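Fistesen Guest House — Housekeeping and Linen Meeting
Minutes, 14/02/2019

1. Minutes of the January meeting
The minutes were approved without changes.

2. Guest laundry
The meeting reviewed the folding of guest clothing. The laundry returned 362 pieces in January, of which 18 were sent back for pressing. Most of these were trousers with a second crease along the leg. It was agreed that trousers will be laid out flat on a made bed or a clear table, with the legs straightened before the first fold. Folding over the arm will stop.
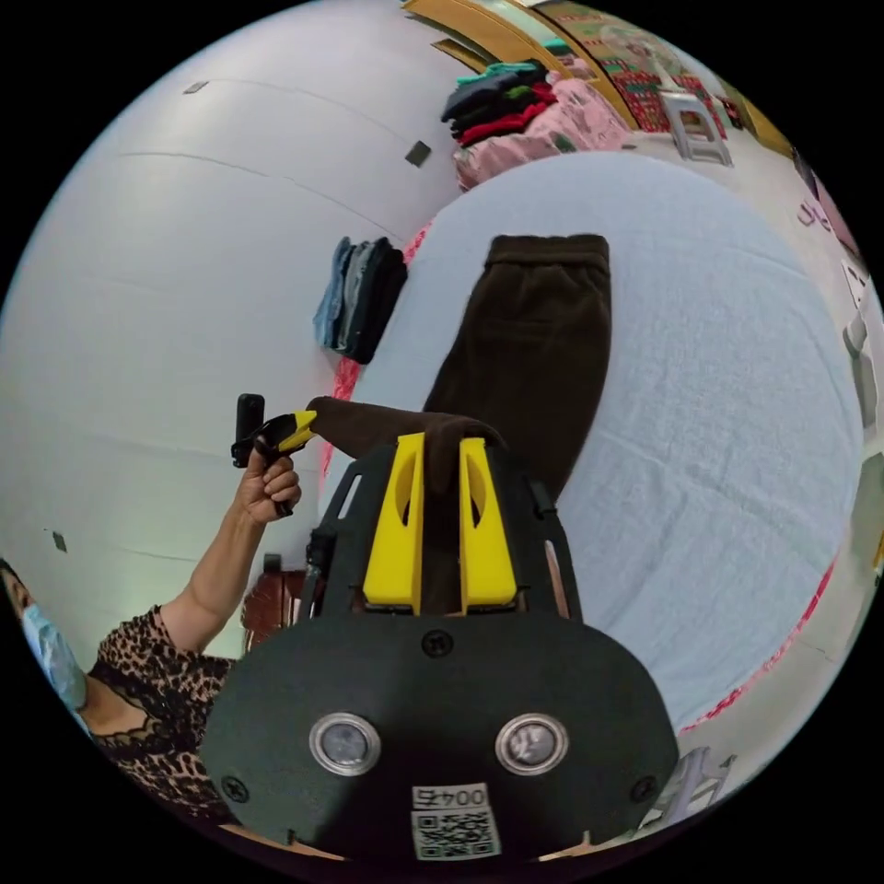
Item 2: Brown trousers on a bed with a pale sheet, one leg raised.

The supervisor for the Bạch wing asked whether beds already made up for arrivals could be used. The meeting decided against this — a spare sheet is to be spread first and removed afterward.

3. Supplies
The quote from Lurketti for 300 hangers was accepted. Delivery will be to the rear entrance. The order for garment bags from Tuto is held over until the storage shelves have been measured.

4. Other business
The linen room key is to be signed out at the front desk. The 2 missing laundry carts have been found on the upper floor and returned.

The meeting closed with no further items.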